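How to Wash Dishes by Hand Without Using a Whole Tank of Water

When we moved into our little rental on the edge of Okthorpe, there was no dishwasher and a water heater about as big as a suitcase, so I had to learn (at my age!) how to wash up properly. I've been doing it this way ever since, and I've come to enjoy it, especially with the radio on and the window open.

What you'll need

Two basins or a double sink, dish soap, a soft cloth, a scrubber for the stubborn things, a rack, and a couple of clean towels. I use the plain Bodin soap because it doesn't make my hands itch, but any mild soap will do you fine.

Step 1. Scrape and stack

Scrape everything into the trash or the compost before you run a drop of water. Then stack things in the order you'll wash them: glasses first, then silverware, then plates and bowls, and the greasy pots at the very end. I skipped this step for years and paid for it with gray, slippery water by the time I got to the wineglasses.

Step 2. Fill the wash basin

Run it warm, as warm as your hands can stand, and fill it a little less than halfway. One good squirt of soap is enough. If you have a mountain of suds you've used too much, and you'll be rinsing until supper.

Step 3. Wash, then dip

Wash each piece under the water, front and back, and don't forget the bottoms of the plates, where grease likes to travel from the stack. Then dip it in the second basin of clean, hot water and let it drip a moment over the sink before it goes to the rack.

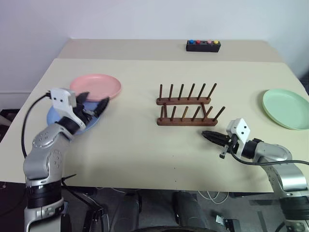 Do I have to towel everything dry?
Plates and bowls can air-dry as long as they stand upright with a gap between them. I only towel the glasses, which spot, and anything cast iron, which rusts.

Step 4. Change the water when it tells you

Once the suds are gone and there's a film on top, let it out and start over. For a family dinner I usually change it once, right before the pots. The Illel skillet gets its own soak on the counter with hot water and a spoonful of baking soda, and by the time I've finished everything else the stuck bits mostly slide off.

Step 5. Clean up after yourself

Wipe down the basins, wring out the cloth and hang it somewhere with a bit of air, and give the rack a wipe too, underneath as well as on top. In August, when our kitchen gets so sticky, I put out a fresh cloth every morning and toss the old one in with the towels.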